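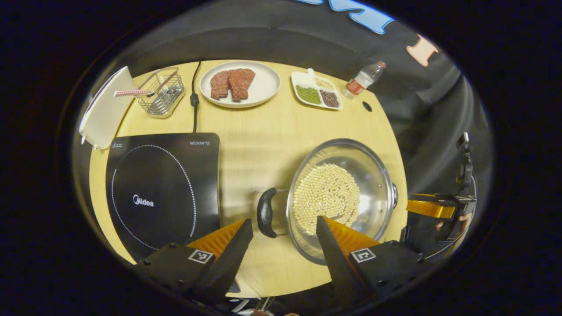
Figure 2. Work surface with cooktop, pot and plate.

3.2 Layout of the work surface

Cooking on a portable hob in a small home differs from cooking at a fixed stove mainly in where things get put down. A fixed stove has a counter on one or both sides, and the cook learns early which side is for raw food and which is for finished food. A table has no such sides. In the layout shown in Figure 2 the induction cooktop stands at the left of a round wooden table, the pot of soybeans sits on the bare tabletop next to it with its long handle toward the cooktop, and the plate with the two steaks is at the back. We call this the handle-in position. It shortens the lift from table to cooking zone, but a right-handed cook has to reach across the pot to take hold of it, or turn it first. The power cord leaves the cooktop at the back and crosses the table, so the strip of surface behind the cooktop is of little use for setting anything down.

Skov and Illés describe the same problem for rented rooms in Bondardale, where the table is also the place for eating and for paperwork. They sort the objects on it into those that must be near the heat, those that must be kept from it, and those that only need to be within reach. We keep their sorting with one change. Raw meat is treated as a class of its own, as it restricts where other food can go even when it is not being handled. On a round table the natural place for it is the far edge, away from the cook's sleeves. The cost is a longer reach, and the reach passes over whatever stands in front.

Households in the Draltley part of the study were asked to lay out their own table for a meal with one pulse dish and one meat dish, and then to talk through the order of work. Most put the pulses nearest the cooking zone, on the grounds that they take longest and go on first. Several moved the pot onto the cooktop before doing anything else and treated the space it left as a landing place for the meat – a use we had not planned for. Þórarinsdóttir raised the point that this space is also where a cook tends to rest a wet spoon or lid, and the coding sheet was changed to record it.

Table size mattered less than we expected. Households with a table 700 mm across and those with larger ones arranged the pot and cooktop in much the same way, and the extra area was taken up by trays and plates toward the back. What did change the layout was the position of the wall socket. Where the cord had to run to the side, the pot usually moved to the opposite side and the raw food came forward. Gill coded cord direction separately for this reason, and Liang checked the coding against the interview notes. They disagreed on 9 layouts, all of them on round tables – where "side" and "back" are harder to tell apart – and these were settled by discussion before the analysis in Section 4.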